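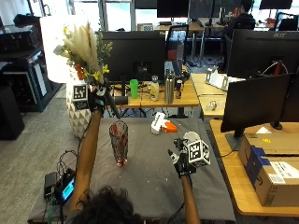 마른 꽃을 다시 꽂는 날은 꼭 일이 커진다. 꽃병 하나만 비우고 닦아서 도로 꽂으면 끝날 줄 알고 시작했다가, 어느새 책상 밑까지 기어 들어가 떨어진 부스러기를 줍고 있는 나를 발견하게 된다. 이번에도 그랬다. 점심 먹고 잠깐이면 되겠지 했는데 차를 두 번이나 다시 우려 마셨으니, 꽤 긴 오후였던 셈이다.

우리 집에 드라이플라워가 들어온 건 지난 8월이다. 생화를 좋아하긴 하는데 여름에는 물을 아무리 갈아 줘도 며칠을 못 버티는 게 늘 마음에 걸렸다. 그러다 Pladberg라는 작은 꽃가게 앞을 지나는데, 입구에 거꾸로 매달아 둔 유칼립투스가 어찌나 예쁘던지 그냥 들어가 버렸다. 원래는 양파 사러 나간 길이었다. (양파는 결국 못 샀다.)

그때부터 조금씩 사 모은 것이 지금의 한 다발이 되었다. 크림색 팜파스가 제일 키가 크고, 회녹색 유칼립투스가 그 사이를 메우고, 자잘한 노란 꽃이 군데군데 들어간다. 아래쪽에는 주황빛이 살짝 도는데, 나는 이 주황색이 없었으면 다발 전체가 좀 심심했을 거라고 생각한다. 처음에는 노란 꽃만 잔뜩 넣고 싶었다. 그런데 욕심껏 넣어 보니 다발이 무거워 보여서 절반은 도로 빼서 봉투에 담아 두었다. 언젠가 작은 리스라도 만들어야지 하면서 아직 못 만들고 있다.

꽃병은 투명한 컷글라스다. 빛을 받으면 면마다 다르게 반짝이는 게 좋아서 골랐는데, 이게 닦을 때는 참 번거롭다. 깎인 골마다 먼지가 끼어서 마른 천으로는 어림도 없고, 미지근한 물에 주방 세제를 아주 조금 풀어 6분쯤 담가 두었다가 부드러운 칫솔로 골을 따라 살살 문지른다. 헹군 다음에는 반드시 바짝 말린다. 드라이플라워는 습기가 제일 무섭다. 예전에 덜 마른 병에 급하게 꽂았다가 줄기 끝이 거뭇해져서 얼마나 속이 상했는지 모른다.

그런데 이 병이 키는 큰데 입구 쪽 균형을 잡기가 은근히 어렵다. 팜파스처럼 위가 풍성한 꽃은 자꾸 한쪽으로 기울어서, 한 줄기씩 넣으면 먼저 넣은 줄기가 홱 돌아가 버린다. 여러 번 실패한 끝에 요즘은 이렇게 한다. 손에 쥔 채로 모양을 먼저 다 잡고, 줄기를 비스듬히 엇갈리게 모은 다음 다발째 번쩍 들어서 위에서 내려 꽂는 것이다. 들고 있는 동안 팔은 좀 아프지만 모양은 훨씬 덜 흐트러진다. 꽂고 나서는 한 발 물러나서 보고, 또 보고, 결국 유칼립투스 한 가지를 뺐다가 다시 넣고.

작업할 때는 테이블에 회색 덮개를 씌워 둔다. Cumunard에서 산 것인데 색이 차분해서 마음에 쏙 든다. 다만 밝은 부스러기가 유난히 잘 보인다! 처음엔 그게 신경 쓰였는데 요즘은 오히려 편하다. 어디를 치워야 할지 바로 보이니까. 다 끝나면 네 귀퉁이를 모아 쥐고 베란다로 나가서 탁탁 털면 된다. 진공청소기를 바로 갖다 대면 팜파스 솜털이 사방으로 날아오르니 그것만은 말리고 싶다. 나는 해 봤다. 그날 저녁까지 재채기를 했다.

바닥에 두는 큰 화병 이야기도 조금. 흰 바탕에 회색 삼각형 무늬가 들어간 녀석인데, 흰 원통형 갓을 씌운 조명과 같은 쪽에 두었더니 둘이 제법 잘 어울린다. 한때는 이 큰 화병에 팜파스를 전부 몰아서 꽂아 볼까 고민했다. 그런데 막상 그려 보니 테이블 위가 허전할 것 같아서 마음을 접었다. Jardine 책자에서 본 것처럼 긴 나뭇가지만 두어 개 꽂아도 멋있을 것 같은데, 마음에 드는 가지를 아직 못 만났다. 산책할 때마다 자꾸 땅만 보고 걷게 된다.

팜파스가 너무 부스스해졌을 때는 헤어스프레이를 멀찍이서 한 번만 뿌려 주면 한결 얌전해진다. 가까이서 뿌리면 솜털이 뭉치니 팔을 쭉 뻗고, 창문은 꼭 열고, 마를 때까지 건드리지 말 것. 나는 참을성이 없어서 매번 손가락으로 콕 눌러 보고는 후회한다.

다음에는 봉투에 넣어 둔 노란 꽃을 꺼내서 정말로 리스를 만들어 볼 생각이다. 철사 틀은 벌써 사 두었고, 묶을 끈 색깔만 정하면 된다. 베이지로 할지 짙은 초록으로 할지 며칠째 못 고르고 있으니, 좋은 생각 있으신 분은 댓글로 살짝 알려 주시길.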